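Jericho Lumbao
Thread, 26/05/2023

Two sets of finger pads, one hand-held gripper, and a lot of screws. Putting the notes up in one go so I can stop answering the same question in messages.

The question is which pads to use for small metal parts. I've had the Clidik pads and the Fletholm pads on the same tool this month. Same camera, same mount, same person squeezing the handle (me).

Background for people who don't follow the project. We record hand-held demonstrations of bench jobs at the Macapagal shop, then train on them and run the result on the arm. If the pads are bad by hand they are worse on the arm, so the pads get sorted out first.

Clidik pads: flat hard face, printed, cheap. You can make a new set overnight. Fletholm pads: softer face, molded, and you wait for the mail.

The job is picking short screws out of a pile and dropping them in a drawer. It sounds easy. A pile is much harder than a row, because the pads close on whatever is between them and that can be a screw lying across another screw.

Erlinda Lacson wrote the test sheet. One attempt is one close of the fingers. If one screw comes up and stays up until it's over the drawer, it counts. Two screws don't count. A screw that drops on the way doesn't count either.

I did 800 attempts over the month, split evenly. My thumb is fine, thank you to those who asked.

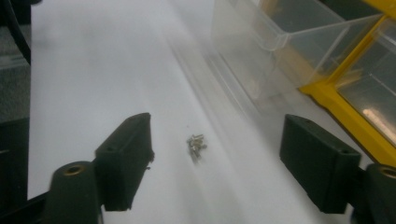 Screws between the open fingers, parts drawers behind.

On single screws lying flat and away from the others, I can't tell the two sets apart. Both pick them up if you come in square. If you come in at an angle, both push the screw along the bench.

On piles, Fletholm is better. The soft face gives a little and the screw settles into it. With the hard face the screw is held along one line and it rotates as soon as you lift. You see the head swing down and then it's gone.

On screws standing on their heads, Clidik is better. The soft pads lean on the head before they reach the shank and tip the screw over. I didn't expect that and ran that part of the sheet again. Same result.

Wear. The soft face picks up marks from the threads. After the full sheet I could feel them with a fingernail. They haven't changed the results yet. Rodel Macaraeg ran an older Fletholm set from October until the face split, so they do have an end date.

The hard pads don't mark much, but printed edges need cleaning up before you use them. Any bit of plastic left on the inner edge will catch a thread. Run a blade down it, then a file. I skip this more often than I should.

Swapping sets takes 5 minutes if the screws in the mount are in good shape. Use brass inserts in your mounts. The first mounts I printed had threads cut straight into the plastic and they lasted 3 swaps.

Surface matters more than I thought. On the white board the screws slide, and a sliding screw will line itself up with the pads if you close slowly. On the rubber mat they stay put, so your aim has to be right. I did the sheet on the white board. If you work on a mat, expect lower scores from both sets.

Camera notes, as Kamil Beneš asked. It sits on the tool and looks down between the fingers. Focus is fixed. Up close the screws go soft and the threads smear. For placing the fingers that's good enough. For telling one thread size from another I wouldn't trust it.

Shiny screws are also a problem with a light right overhead. You get one white spot per head and lose the slot. I turned the bench lamp to face the wall. The picture got dimmer and the heads got easier to see. I'd take dim over glare for this.

Opening width. I left it at the widest setting for every attempt. Amos Rosenthal thinks I should have started narrower to avoid knocking the pile on the way in. He may be right. With the fingers wide you can see more of what you're about to grab, and that was worth more to me. He's going to run it narrow on the same sheet and we'll compare.

Controller. None of the above involves one, but people will ask. On the arm we run Rorkus, with the grip force set as low as it goes. Hand squeezing doesn't give you a force number, so I can't tell you what I was using. Lightly is the best I can do. When I squeezed hard the screws shot out sideways, and that was true with both sets.

First arm run used the Fletholm pads on a small pile. It took 11 tries to put one screw in the drawer. The misses were nearly all too high, with the fingers closing above the pile. That's a height problem and I don't blame the pads for it.

I fixed the height offset and haven't rerun it. The numbers from that first run shouldn't be used for anything.

What I'm using from here: Fletholm for piles, Clidik for everything else and for any day when I might crash the tool into the bench. A printed pad I can replace by morning.

Not tested: nuts, washers, anything oily, anything longer than the pad is wide. Washers are next. I think both sets will do badly on them, as they lie flat and there's no edge to get hold of.

Someone asked for the Clidik pad file. I changed the hole spacing to fit our mount, so the file I have won't fit a stock one. I'll put up both versions once I've checked the second one prints.

Reply to Rodel, who asked if I cleaned the pads between piles: yes, with a dry cloth. Alcohol made the soft face tacky for a while and the screws stuck to it when I opened the fingers. I threw those attempts out and did them over.

Amos has the tool next. Narrow results will go on this thread when he's through the sheet.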